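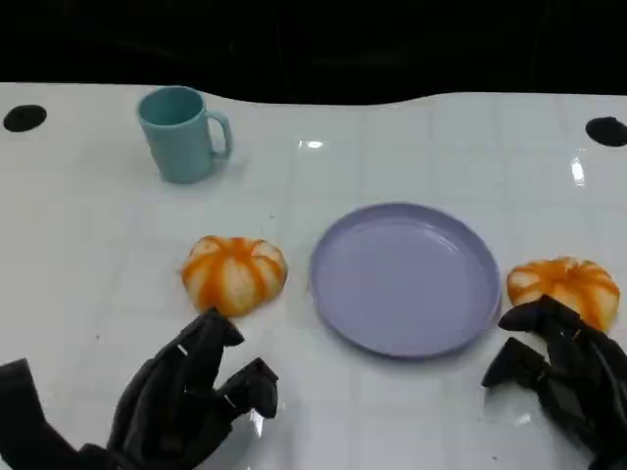 I've been promising for months to write up how the new order system went in at work, and every time I sat down to do it something came up, usually the order system. So I've made a pot of coffee, it's a little after six in the morning, the house is quiet, and I'm going to get as far as I can.

For those who are new: I run the office side of Jolik, a small wholesale business selling kitchen goods and tableware to shops, mostly independents, a few of them customers for longer than I've been there. Until last September everything we knew about those shops lived in one enormous spreadsheet, a drawer of index cards, and the heads of the people in the warehouse. The spreadsheet had 3,151 rows of products (I know the number by heart, having cleaned every one of them) and it took so long to open that I used to click on it and then go hang up my coat.

It worked, mind you! I want to be fair to the old spreadsheet. It got us through some very busy Christmases. But two people couldn't be in it at once, and the stock column was only ever as true as the last person who remembered to change it. We'd sell the last of something at ten and sell it again at two, and then somebody (me) had to make the phone call.

Choosing

We looked at two packages. One was Cellulari, a lovely-looking thing with a screen for every occasion, and I'll admit I fell for it during the demo. The other was Pestik, plainer and grayer, with menus that looked like they'd been laid out by somebody who did stock-taking for a living. We went back and forth for weeks. In the end I did what I should have done on day one and wrote down what happens to a single order from the moment the phone rings to the moment the check clears, every step, every scrap of paper. It came to four pages. Then I asked both companies to walk me through those four pages in their own system, without skipping.

Cellulari got as far as page two. We send out a lot of part orders, with the rest following when it comes in, and there just wasn't a tidy way to do it. Pestik did it in one screen. An ugly screen, but one screen. That settled it, and I've gotten fond of the gray since. 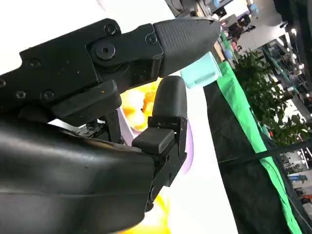 One reader wrote to me after my last post to say that four pages was nothing, that their own order process had filled eleven, and that the most useful thing they ever did was cross out the steps with no reason behind them before going anywhere near a software salesman. I wish I'd had that letter sooner. We carried at least three pointless steps straight across into the new system, including a second printed copy of every packing slip, which went into a tray, which was emptied into the recycling at the end of the month. It had been going into that tray since before I was hired. I turned it off in the spring and braced myself for complaints and have yet to hear one.

Cleaning up the data

This is the part I'd tell anyone to start early. Start it before you've signed anything, start it tonight if you like. Of our product rows, 487 turned out to be duplicates, the same item typed in twice with a different spelling or an extra space on the end. Another 295 were things we hadn't sold in years and never would again. You can move all that into a shiny new database if you want to, and plenty of companies do, but then your reports are wrong from the first morning and people stop trusting them, and getting that trust back is a slow, slow business.

I did it in the evenings, in batches, with the radio on. I had a rule that I wasn't allowed to guess. If I didn't know whether two rows were the same thing, I walked down to the shelf in the morning and looked. My shoes suffered, but I learned more about our stock in those weeks than in all the years before.

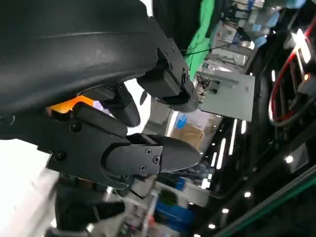 Black fingers and small screws, close up.

Customer records were their own adventure. We had one shop in Thaler down under four different names, with three different discounts, and I suspect they knew perfectly well which one to quote when they called. We've agreed on a single discount now. Everyone is still speaking.

Going live, I'd been told to run the old and new side by side for a month. We lasted two weeks. Entering everything twice wears people down in a way I hadn't expected, and by the second week the warehouse was quietly doing only the new one and telling me otherwise. I could see it in the stock figures, so I gave in and closed the spreadsheet for good. I did keep a copy. I haven't opened it, though I like knowing it's there.
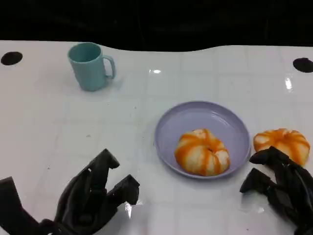

What I'd do differently

I'd train people on their own work. We sat everybody in the break room and went through the whole package from one end to the other, and I watched the packers go glassy-eyed during invoicing. When we did it again, half an hour each, at their own desk or bench with that morning's real orders, it stuck.

I'd also ask for fewer reports. I asked for fourteen and I read two: what's running low, and who hasn't ordered lately. The second one has more than paid for itself. You ring the shop up, you ask how they are, and quite often they say oh, I've been meaning to call.

Next time I'll write about the barcode labels, which deserve a post of their own, and possibly a stiff drink.

Print this post | E-mail this post to a friend

Comments (3)

stockroom_sal wrote:
The extra space on the end of a product name!! We lost most of a summer to that. Did you find them all by eye or is there a trick to it?

Anonymous wrote:
We ran both systems side by side for the full month and I was glad we did, it caught a tax setting that would have hurt us badly. But I agree it's miserable. Looking forward to the barcode post.

papertrail wrote:
Still printing the second packing slip here. Going to go ask why in the morning.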